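Kovel two-arm kitchen unit – counter mount

Sold by Tukska, Karnumville. Pickup or freight.
Page updated 1 May 2021

In stock: 2
Item no. 436

Short version: a pair of arms on one base, made to stand at a normal kitchen counter and do the boring part of the job. Clearing, stacking, moving things from counter to sink and back. Does it do chores yet? Some. Slowly. Read the whole page before you order please, the returns we get are nearly all from people who read the title and the price.

What's in the crate
Base with both arms fitted
Two grippers, fitted
Spare finger pads, one set
Power cable and stop button on a long lead
Controller box with the Chou task software loaded
Printed setup guide (the wiring page is upside down in some copies, sorry)

Not in the crate: the counter bracket. Order it seperately. You need it.

What it can do now
Pick up plates, boards, cups with handles, trays. Put them down somewhere else, same place every time, if the counter is laid out the way you taught it. Hold an item still under a faucet. Wipe a flat surface with a cloth you've put in the gripper. Load the bottom rack of a dishwasher – top rack is hit or miss and we'd leave it.

What it does badly
Wet glass. Anything clear. Thin lids lying flat. Plastic bags. Cloth that's bunched up. Forks in a pile, it'll take three or none. Full pans, don't.

What it can't do
Cook your dinner. Decide what's clean. We get asked about this one weekly. It has no idea if the plate is clean. It washes for the time you set and then it stops.

Shop floor use
A few customers run these at a packing bench instead of a kitchen. Works better there, to be fair. Same box, same spot, all day, nobody leaving a mug in the way. Kitting small parts into trays is fine. Folding cartons, no. Tape gun, no. If your bench work changes every hour you'll spend more time teaching than you save, and a person is still cheaper.

Speed
Slow next to a person. A sink load that takes you a few minutes will take the unit 31 on the default settings. You can turn the speed up in the Chou menu but drops go up with it, and we don't cover dishes.

Teaching a task
Walk it through by hand or run it in the simulator first. Simulator comes with the software, no extra charge. Use it. It costs nothing to drop a virtual plate. Expect more than 500 tries in there before a new task is worth putting on the real arms, the software runs them overnight on its own.

Sim tasks for the sink are where we'd start, there are several already loaded and you can edit the layout to match your counter. Move the faucet, change the basin depth, swap cabinets and so on.

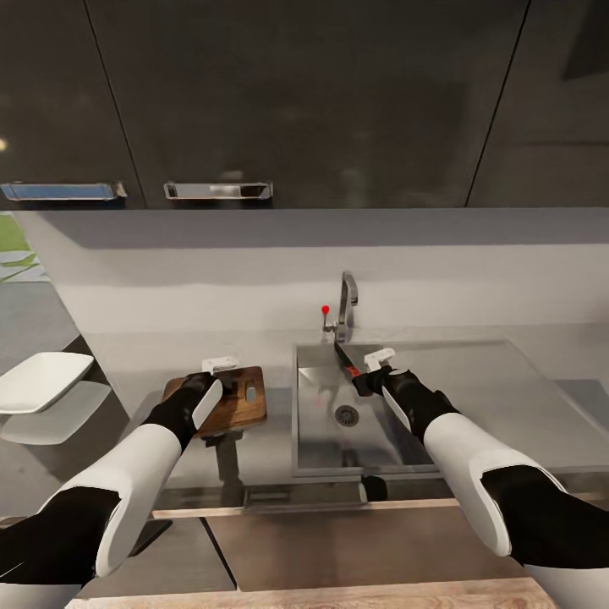 Two-handed work is the part of the Kovel most buyers want, and it's the part that needs the most practice. One arm is easy. Two arms near each other, each with something in its grip, over a basin – that's a different job. The board and knife setup is a good one to learn on: left gripper clamped on the near edge of the wooden cutting board, right gripper on the knife's red handle with the long black blade pointing up and back toward the faucet. Check that faucet clearance before you carry a layout over to the real thing. Measure your own spout, don't guess. And start with a blunt practice knife or a spatula on the real unit, every time, no exeptions.

Before you buy
Counter has to be level. Grounded outlet within reach of the base. Clear space in front of the counter on both sides, arms swing wider than they look on paper. Kids and pets out of the room while it's running. Stop button stays with a person.

Warranty
One year on arms and controller. Grippers 90 days, pads not covered, they're a wear item. Water inside the gripper housing voids it. Splash is ok, dunking is not.

Shipping
Freight only, curbside. Two people to lift. Karnumville pickup by appointment, call first, bring a truck or van – it will not go in a hatchback.

Related items
Counter bracket, standard depth
Counter bracket, deep
Finger pads, soft
Finger pads, ribbed (better for wet plates)
Chou task software, extra seat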